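공용주방 안전·위생 점검표 (점검 의견 포함)

시설명: Drullutine 2층 공용주방
관리 주체: Ukthorpe 시설운영팀
점검 구분: 정기 점검
점검일: 9월 28일
점검자: Raelene Dunstan
입회: Tülin Toprak
검토: Shayne Doolan
문서 관리번호: 924

판정 기호
적합: 기준 충족, 조치 불필요
조건부: 사용 가능, 기한 내 보완 필요
부적합: 보완 전 사용 중지
해당 없음: 설비 없음 또는 이번 점검 범위 밖

점검 범위는 바닥, 조리대 상판, 싱크볼, 수전, 식기건조대, 하부장 내부, 급·배수 배관, 전기 콘센트, 소화기구, 세제 보관 상태로 한다. 환기덕트 내부와 천장 점검구는 지난 2월 점검에서 완료하여 이번 범위에서 제외하였다. 냉장고는 별도 점검표를 따른다.

1. 바닥

1-1 표면 파손, 들뜸, 균열
판정: 적합
의견: 싱크 앞 작업 구역과 출입구 사이 통로를 육안으로 확인하고, 이음부는 손전등을 바닥에 눕혀 비스듬히 비추며 재확인함. 걸림이 생길 정도의 단차 없음.

1-2 미끄럼
판정: 조건부
의견: 건조 상태에서는 문제가 없음. 물을 200 mL 뿌린 뒤 밑창이 닳은 실내화로 보행하면 싱크 정면에서 미끄러짐이 느껴짐. 마감재 교체까지는 필요 없다고 판단하며 흡수 매트 비치로 보완함. 매트는 뒷면에 미끄럼 방지 처리가 된 제품에 한함. 수건이나 박스를 펼쳐 매트 대용으로 쓰는 것은 금지.

1-3 오염 식별성
판정: 조건부
의견: 밝은 바탕에 반점이 섞인 마감이라 음식물 부스러기, 작은 유리 파편이 무늬와 섞여 잘 보이지 않음. 식기 파손이 발생하면 육안 확인만으로 청소를 종료하지 말 것. 빗자루로 모은 뒤 젖은 종이타월로 한 방향으로 닦고, 낮은 각도의 조명으로 다시 확인한다. 파손 지점에서 벽까지의 구간 전체가 대상이며, 걸레받이 하단 틈도 포함한다. 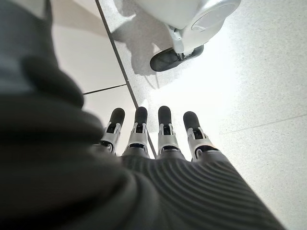

사진 1. 주방 바닥 마감(밝은 바탕, 반점 무늬)

1-4 통로 적치물
판정: 적합
의견: 출입구 개폐 반경 안에 적치물 없음. 재활용품 수거함은 지정 위치에 있음. 수거함 바퀴의 고정 장치가 풀려 있어 현장에서 고정함.

1-5 걸레받이와 벽 하단
판정: 적합
의견: 실리콘 마감 일부가 변색되었으나 박리는 없음. 다음 정기 점검 시 재확인. 변색 부위에 락스 원액을 바르는 조치는 하지 않는다.

2. 조리대 상판

2-1 표면 상태
판정: 적합
의견: 싱크 좌우 상판의 흰색 유광면을 점검함. 손끝으로 훑어 확인한 결과 깨짐 없음. 유광면이므로 연마성 수세미와 분말 세제를 사용하지 않는다. 물때 제거는 중성세제와 부드러운 천으로 하고 마른 천으로 마무리한다.

2-2 싱크 테두리와 상판 접합부
판정: 조건부
의견: 테두리가 얇고 납작하여 상판의 물이 접합부를 따라 머무르기 쉬움. 현재 누수는 없음. 뒤쪽 모서리 실란트에 짧은 수축 구간이 있어 보수 대상으로 분류함. 보수 전에는 접합부 위에 젖은 행주를 걸쳐 두지 말 것. 보수 작업자는 기존 실란트를 완전히 제거하고 탈지한 다음 시공한다. 덧바름 시공은 인수하지 않는다.

2-3 상판 위 물품
판정: 조건부
의견: 점검 시작 시점에 칼 한 자루가 도마 밑에 놓여 있었음. 사용자가 특정되지 않아 칼꽂이로 옮기고 게시판에 공지함. 칼은 사용 직후 세척하여 칼꽂이에 넣는 것이 원칙이며, 도마, 행주, 신문지 등으로 가려 두는 행위는 베임 사고 위험 요인으로 기록한다.

2-4 열원 이격
판정: 적합
의견: 전기주전자와 벽면 사이 간격 확보됨. 주전자 증기가 상부장 하단에 직접 닿지 않도록 사용 시 앞으로 당겨 쓸 것.

3. 싱크볼

3-1 재질 및 손상
판정: 적합
의견: 스테인리스 단일 볼. 바닥과 벽면에 관통 부식 없음. 내부 모서리가 거의 직각에 가까운 형태여서 둥근 모서리 제품보다 찌꺼기가 남기 쉽다. 모서리 세척은 스펀지 대신 좁은 솔을 사용하고, 금속 수세미는 쓰지 않는다. 벽면의 결 방향을 따라 닦으면 잔흠집이 덜 두드러진다.

3-2 배수
판정: 적합
의견: 볼에 물을 받은 뒤 일시에 배수하여 역류, 이상음, 하부장 내 물방울을 확인함. 이상 없음. 배수망은 매일 비우는 것을 원칙으로 하며, 당일 담당자가 퇴실 전 확인한다.

3-3 볼 내부 적치
판정: 조건부
의견: 볼 안에 둘 수 있는 것은 식기건조대와 세척 중인 식기로 한정함. 칼, 강판, 캔 뚜껑, 유리컵을 거품물 속에 담가 두는 행위는 금지한다. 세면대에 손을 넣듯 무심코 손을 넣는 경우가 가장 위험하므로 날붙이는 한 점씩 손에 든 채로 세척하고 바로 꺼낸다. 점검 당일 위반은 없었으나 사용자 안내문에 해당 내용이 빠져 있어 조건부로 판정함.

3-4 온수 배출
판정: 조건부
의견: 100℃의 끓는 물을 볼에 바로 붓는 사용 습관이 확인됨(면 삶은 물). 찬물을 먼저 틀어 놓고 천천히 붓도록 안내할 것. 배관 연결부의 고무 패킹은 반복적인 고온 노출에 취약함. 화상 위험 측면에서도 냄비는 반드시 양손으로 잡고, 싱크 옆에 다른 사람이 있으면 붓기 전에 말로 알린다.

4. 수전

4-1 고정 상태
판정: 적합
의견: 볼 뒤쪽에 설치된 풀다운형 크롬 수전. 베이스를 잡고 좌우로 힘을 가했을 때 유격 없음. 하부 고정너트는 하부장 안쪽에서 손으로 확인함.

4-2 스프레이 헤드 인출 및 복귀
판정: 조건부
의견: 인출은 원활함. 복귀 시 끝까지 들어가지 않는 경우가 시험 중 한 차례 발생함. 하부장의 무게추가 세제통에 걸린 것으로 확인되어 세제통을 이동함. 이동 후 동일 증상은 재현되지 않음. 무게추 이동 경로에 물품을 넣지 않도록 하부장 내측에 경계선을 표시할 것.

4-3 온도 조절
판정: 적합
의견: 레버를 온수 끝까지 돌린 상태에서 안정될 때까지 방류 후 측정함. 측정값은 관리 기준 이내. 온수 사용 후에는 레버를 냉수 쪽으로 돌려놓는다. 다음 사용자가 레버 위치를 확인하지 않고 여는 경우가 많다.

4-4 토출구 위생
판정: 조건부
의견: 토출구 망에 석회질 부착. 분리 세척이 가능한 구조이므로 월 1회 세척으로 주기를 정함. 세척일은 하부장 문 안쪽 기록지에 적는다. 기록지는 2월 이후 기재가 끊겨 있어 Maxine Maihi 담당으로 재지정함.

4-5 표면
판정: 적합
의견: 도금 벗겨짐 없음. 산성 세정제를 분무한 채로 방치하지 말 것.

5. 식기건조대 및 식기

5-1 거치 방식
판정: 조건부
의견: 검은색 와이어 건조대를 볼 내부 오른쪽 벽에 붙여 사용함. 볼 안에 두면 낙수가 상판으로 흐르지 않는 장점이 있으나, 세척수가 이미 헹군 식기에 튈 수 있음. 세척은 볼 왼쪽에서 하고 헤드를 건조대 방향으로 향하지 않도록 한다. 오염이 심한 냄비나 생고기를 다룬 도마를 씻을 때는 건조대의 식기를 먼저 비운 다음 작업할 것.

5-2 건조대 프레임과 살
판정: 적합
의견: 프레임 모서리, 살의 끝부분을 장갑을 낀 손으로 훑어 확인함. 찔림 우려가 있는 돌출부 없음. 살과 프레임이 만나는 부분은 물기가 남아 녹이 시작되기 쉬우므로 주 1회 건조대를 꺼내 뒤집어 말린다. 코팅 벗겨짐이 식기 접촉면에서 발견되면 보수 도장하지 않고 폐기한다.

5-3 식기 적재
판정: 적합
의견: 접시는 살 사이에 한 장씩 세워서 꽂는다. 굽이 있는 접시는 굽 안쪽에 물이 고이지 않게 기울여 두고, 수납 전 굽 둘레를 손가락으로 만져 물기를 확인한다. 같은 칸에 두 장을 겹치면 꺼낼 때 뒷장이 딸려 나와 떨어진다.

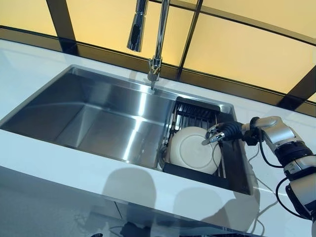
적재 한도는 건조대 길이를 기준으로 하며 프레임 위로 식기를 쌓아 올리지 않는다. 무거운 접시를 한쪽 끝에만 몰아 꽂지 말고 벽에 붙은 쪽부터 채운다. 머그컵은 입구를 아래로 하되 손잡이가 앞쪽 바를 넘어 나오지 않게 둔다. 유리컵과 주철 팬을 같은 건조대에 넣지 않는다. 퇴실 시 건조대에 남은 식기는 당일 담당자가 닦아서 수납장으로 옮긴다.

5-4 식기 파손 여부
판정: 부적합(해당 식기 한정)
의견: 수납장 내 접시와 대접을 전수 확인하여 테두리 이 빠짐, 유약 균열이 있는 식기 13점을 분리함. 분리 식기는 점검 당일 폐기 상자로 옮기고 상자에 표시함. 이가 빠진 식기를 화분 받침이나 간식 그릇으로 재사용하자는 의견이 있었으나 받아들이지 않음. 보충 수량은 구매 요청서로 별도 처리.

5-5 행주와 수세미
판정: 조건부
의견: 식기용 행주와 상판용 행주가 같은 걸이에 걸려 있음. 색상으로 구분하고 걸이도 분리할 것. 수세미는 교체일을 적은 꼬리표를 사용함. 꼬리표 없는 수세미는 확인 즉시 폐기한다.

6. 하부장 및 배관

6-1 트랩, 연결부
판정: 적합
의견: 마른 종이타월을 연결부에 감아 두고 통수 시험 후 확인함. 젖은 부분 없음.

6-2 급수 차단밸브
판정: 적합
의견: 냉·온수 밸브 모두 손으로 완전히 잠기고 열림. 누수 시 차단 절차는 다음과 같음. 수전을 닫고, 하부장 밸브를 시계 방향으로 끝까지 돌린 다음, 시설운영팀에 연락한다. 바닥에 물이 번졌으면 콘센트에 꽂힌 기기를 만지지 않고 통로를 먼저 통제한다.

6-3 세제류 보관
판정: 부적합
의견: 염소계 표백제와 산성 세정제가 같은 바구니에 보관되어 있었음. 현장에서 즉시 분리함. 두 제품은 혼합 시 유해 가스가 발생하므로 서로 다른 칸에 두고 밀폐 상태를 유지한다. Zevatance 세정제는 원래 용기 그대로 보관하고 생수병 등 식음료 용기에 덜어 쓰지 않는다. 소분이 필요하면 제품명과 희석 배율, 작성일을 표시한 분무 용기를 사용한다. 재점검에서 같은 상태가 발견되면 산성 세정제의 비치를 중단함.

6-4 해충 흔적
판정: 적합
의견: 배관 관통부 밀봉 유지됨. 끈끈이판에 포획 없음. 끈끈이판은 새것으로 교체함.

7. 전기

7-1 싱크 인접 콘센트
판정: 적합
의견: 방수 커버의 스프링 복귀 정상. 누전차단기 시험 버튼 작동 확인. 커버가 닫히지 않는 대형 어댑터는 사용하지 않는다.

7-2 멀티탭
판정: 조건부
의견: 전기주전자와 토스터가 하나의 멀티탭에 연결됨. 토스터를 벽면 콘센트로 옮기고 멀티탭을 회수함. 주방 내 멀티탭 반입은 시설운영팀 승인 사항임.

7-3 전원선 배치
판정: 적합
의견: 싱크 위를 가로지르는 고정 배선 없음. 소형가전의 전원선은 사용 후 감아서 본체 뒤에 둔다.

8. 소화 및 구급

8-1 소화기
판정: 적합
의견: 압력 지침 정상 범위, 안전핀 체결, 점검표 부착 확인.

8-2 소화포
판정: 적합
의견: 포장 개봉 흔적 없음. 꺼냄 끈이 아래로 나와 있음.

8-3 구급함
판정: 조건부
의견: 화상용 거즈의 사용기한이 지남. 방수 밴드는 충분함. 핀셋이 없어 보충 요청함.

9. 조치 목록

9-1 세제류 분리 보관 유지
담당: Tülin Toprak. 우선순위: 즉시. 현장 조치 완료, 재점검 필요.

9-2 파손 식기 폐기 및 보충
담당: Noeline Kerslake. 우선순위: 즉시. 폐기 상자 이동 완료, 반출 대기.

9-3 싱크 뒤쪽 모서리 실란트 보수
담당: Dambrauskienė 설비. 우선순위: 보통. 경화 시간 동안 싱크 사용을 중지하고, 중지 안내는 작업 전날 게시.

9-4 흡수 매트 비치
담당: Noeline Kerslake. 우선순위: 보통. 규격은 싱크 앞 작업 폭에 맞추되 출입문 개폐에 걸리지 않을 것.

9-5 하부장 경계선 표시, 토출구 세척 기록 재개
담당: Maxine Maihi. 우선순위: 보통.

9-6 사용자 안내문 개정
담당: Raelene Dunstan. 우선순위: 보통. 날붙이 담금 금지, 끓는 물 배출 방법, 파손 식기 청소 절차 추가. 싱크 정면에서 읽을 수 있는 높이에 게시.

9-7 구급함 보충
담당: Tülin Toprak. 우선순위: 즉시.

9-8 행주 걸이 분리
담당: Maxine Maihi. 우선순위: 낮음.

10. 검토 의견

Shayne Doolan: 1-2항은 매트 비치 후 같은 조건으로 보행 시험을 반복하고 결과를 본 점검표에 덧붙일 것. 매트가 밀리면 제품을 바꾼다. 1-3항의 낮은 각도 조명은 휴대전화 조명으로 대체해도 무방함. 청소도구함에 손전등을 두면 더 좋겠으나 분실이 잦았으므로 끈으로 고정한다.

Tülin Toprak: 5-1항 관련, 건조대를 상판으로 옮기는 안을 검토해 보았으나 물받이 없이 놓으면 물이 접합부로 흘러 2-2항과 충돌함. 실란트 보수 전까지는 현 위치를 유지하는 데 동의함.

Raelene Dunstan: 위 의견에 동의. 보수 이후에도 물받이가 확보되지 않으면 건조대 위치는 변경하지 않는다. 4-2항의 복귀 불량은 재점검 때 연속 작동으로 다시 확인 예정.

종합 판정: 조건부 사용 가능. 부적합 항목 두 건은 현장 격리 조치됨. 재점검 범위는 1-2, 2-2, 4-2, 5-4, 6-3, 8-3항으로 하며, 나머지 조건부 항목은 담당자의 완료 보고로 갈음한다.

서명란
점검자: Raelene Dunstan
입회: Tülin Toprak
검토: Shayne Doolan
사본 배부: Noeline Kerslake, Maxine Maihi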